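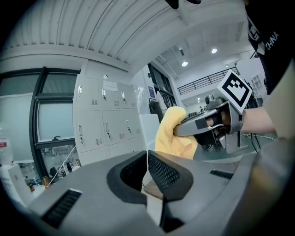
Yellow cloths: how do you fold the things?

We keep our yellow cleaning cloths in a six-door metal locker at work, and whoever uses one last bungs it back in a ball. I've been told to sort it out, apparently because I once complained aloud. Is there a fold that survives other people? The compartments are deep and not very wide. There are 32 cloths when they all come back from the wash.
Posted by Pacita Dalisay

Otakar Pešek
Just buy more cloths.

Adanech Negussie
Hold one up by a corner first and give it a good shake. If you try to fold it straight from a heap you'll fold the creases in too, and it will look like a samosa. Lay it flat, fold in thirds lengthways, then roll it from one end and stand the rolls upright in a shallow tray. You can take one without the rest falling over, which a stack never manages. It took me 4 goes to get them even, and I still have a lumpy one I keep at the back.

Put a note on the door if you like. Ours has been up since March and has been read, as far as I can tell, by me.

Rawiri Tautahi
Seconding the rolls, but do make sure they're bone dry. I put some away damp once and the cupboard smelt like a pond – a small one, but still. Also, no fabric softener. They stop picking up water and just push it round the table.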